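How to Sort a Laundry Backlog in One Evening

You will need a flat surface, a few baskets, and the willingness to meet socks you had written off in June.

Most advice about laundry assumes you do it regularly. I don't, and if you did you wouldn't be reading this. What follows works for a pile that has been building for three weeks or more, the kind with layers.

Step 1. Get everything into one place. Check behind the bathroom door, under the bed and in the car. Gym bags count. So does the chair.

Step 2. Empty the pockets now. I once washed a bus pass, a lip balm and a receipt from the Lebrun bakery in the same load, and wore small pieces of all three to a job interview.

Step 3. Sort by how it gets washed. Color comes second. Towels and sheets go together, jeans and heavy cotton go together, and anything with a label you need glasses to read goes in its own heap until you find your glasses.
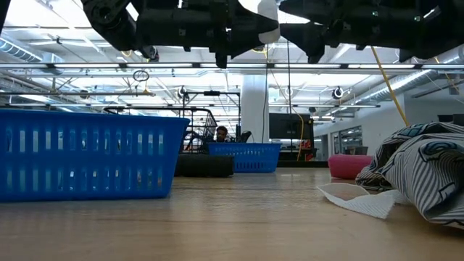

Baskets with slots or holes in the sides are better than solid ones for this, especially if the pile includes damp towels. A solid tub will keep a wet towel exactly as wet as you left it, and by morning it will have developed a personality.

Step 4. Wash the towels first. They take longest to dry, and you can fold everything else while you wait – or watch television near it, which is how I fold.

Step 5. Fill the machine loosely. You should be able to get your hand in on top of the clothes. If you have to use your shoulder to shut the door, take out the jeans.

Set most things at 40 degrees Celsius, or plain "warm" on an American dial. Cold is fine for darks. Hot is for sheets and for regret.

Step 6. Take each load out when it finishes. My neighbor Tsion Hailu sets a kitchen timer and carries it around with her. I used to find this funny, and then I left a load in over a long weekend.

Step 7. Fold on the table, never on the bed. You will want the bed at some point, and the clothes will go on the floor, and you are back at Step 1.

Odd socks go in a bag. Give them 8 weeks, then use them for dusting.

Last updated 6 Sep 1999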